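Fesine Printed Wrap, Botanical Line, 700 mm Counter Roll 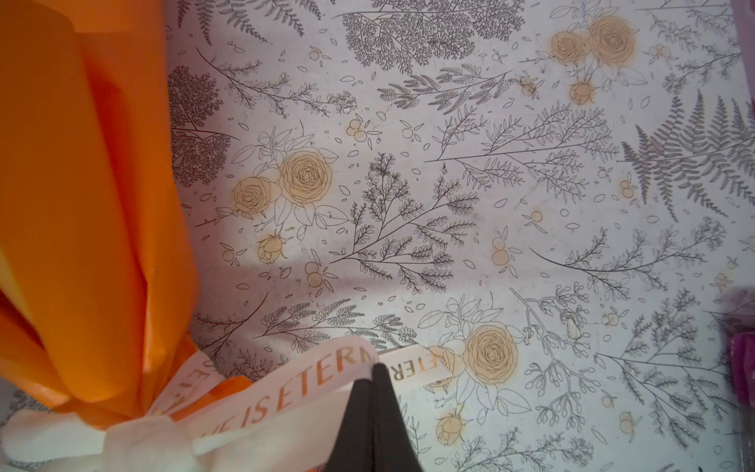 Botanical line pattern with orange wrapping.

Fesine Printed Wrap is a one-side printed, uncoated white paper for florists, gift counters and mail rooms. It is supplied on a 700 mm wide roll, 100 m long, wound print side out on a fibre core. The core fits the Cropper bench cutter and most horizontal dispensers with a 19 mm spindle.

Specifications
Width: 700 mm
Length: 100 m
Spindle: 19 mm
Finish: uncoated, matt
Print: water-based ink, one side
Pattern: continuous repeat, no fixed top or bottom
Carton: single roll, end caps fitted

Use
The sheet holds a sharp crease and accepts paper tape, hot melt and standard double-sided tape. Solvent adhesives will lift the ink and should not be used. For fresh flowers, fit a waterproof inner sleeve around the stems before wrapping; the paper has no wet-strength additive and softens on contact with water. Not suitable for direct food contact.

Tear-off against a serrated blade is clean across the roll. Along the roll, cut with a straight blade, as the grain will pull a hand tear off line.

Storage
Store flat in the carton, away from direct sunlight. Rolls stood on end in a humid stockroom may flare at the lower edge and track poorly in the cutter. Allow rolls brought in from an unheated store to sit overnight before use.

Colour matching
Tints vary slightly between print runs. Where colour must match across a job, order all rolls together and quote the run number on the end cap.

Ordering
Stocked at the Clunddale warehouse. Plain and kraft versions are listed under Gorkonari Counter Papers. Custom prints are available from 2000 m per design, with a lead time of around six weeks from proof approval. Direct artwork enquiries to Debashish Sheikh, trade sales.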